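Home Participants Wanted: Folding Clothes With Hand-Held Grippers

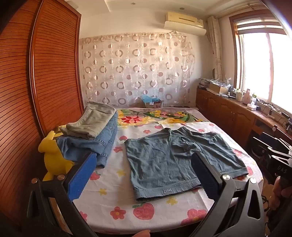

Paid Research Participation

The Surkari study at Fuststead is looking for adults to fold clothes in their own bedrooms using a pair of hand-held grippers, one in each hand. We are testing whether a robot arm learns to fold better from recordings made in lived-in homes than from recordings made at a lab table. Our first round covered 50 homes. Robots trained on it handled shirts well but often lost track of the waistband on shorts and pants, so this round is mostly shorts, jeans and other pants.

What you would do

You lay one garment flat on the bed, fold it with the grippers, and add it to a stack. Then you shake it out and start again. A session lasts 2 hours with breaks, and we ask for 6 sessions. Please use your own clothes and your usual bedding. Patterned sheets are fine. Leave the room furnished the way you normally have it.

Who can apply

You must be 18 or older, able to stand and use both hands for the length of a session, and have a double bed or larger with room to stand at the foot of it. No technical background is needed. Practice time is paid.

Pay

$56 per session, paid after each one. You may stop at any point and keep what you have earned.

Privacy

The grippers carry cameras that record the bed and much of the room. Put away mail, family photos and anything else you don't want recorded. You can ask us to delete a session up to the end of the study.

To apply

Write to Hema Poduval, study coordinator, by Saturday, December 5, 2020, with your neighborhood and the times you are free. Questions about the research itself go to Darcy Prendergast.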